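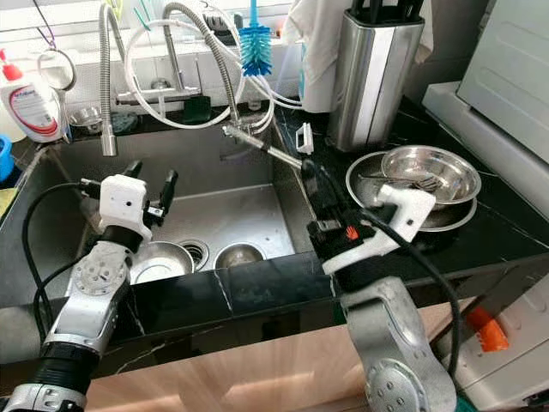 What Happens at the Kitchen Sink?

You probably use a sink many times a day. You turn a handle, water comes out, and then it goes away. A lot is going on in those few seconds, both above the basin and underneath it.

Where the water comes from

In the town of Drenham, tap water starts out in the Halim reservoir, up in the hills. It is cleaned at a water plant and pushed into big pipes under the streets. Smaller pipes branch off to each building, and even smaller ones climb the wall behind the kitchen cabinets to the faucet.

The water in these pipes is always pressing to get out. A faucet is a kind of gate. When you lift or turn the handle, a part inside called a valve opens and lets the water through. When you close it, the water has to wait in the pipe.

Faucets that bend

Some faucets are stiff and stay in one place. Others have a hose that can bend, so you can bring the water to the dish. Many of these have a metal spring wrapped around the hose. The spring holds the hose up in an arch and stops it from folding over and pinching shut. You may have seen a garden hose stop running when it gets a kink. The spring keeps that from happening.
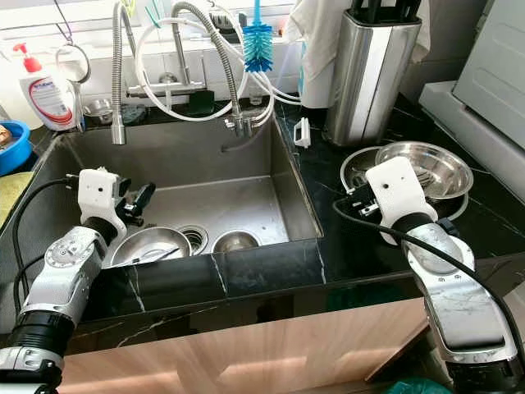

Two steel bowls in the basin, with the drain strainer between them.

Why is it made of steel?

Many sinks and mixing bowls are made of stainless steel. Plain steel turns orange with rust if it stays wet. Stainless steel has another metal mixed in, called chromium. The chromium makes a very thin skin on the surface that you cannot see, and this skin keeps rust away.

Steel can still get water spots. Tap water has tiny bits of minerals in it. When a drop dries up, the minerals stay behind and leave a pale mark. A wipe with a dry towel after washing will stop most of them.

Down the drain

At the bottom of the basin is the drain. A strainer sits in it like a small basket with holes. Water can get through the holes, but peas, noodles and potato peels can't. Empty the strainer into the trash when you finish - don't push the food down.

Under the sink, the pipe makes a U shape called a trap. Some water always stays in the bottom of the U. It blocks smelly air in the sewer from coming back up into the kitchen.

Try it yourself

Put a spoonful of tap water on a clean steel lid and leave it on a sunny windowsill. Look at it again the next day. What is left where the water was?

Words to know

Basin: the deep part of a sink
Valve: a part that opens and closes to let water through
Trap: the bent pipe under a sink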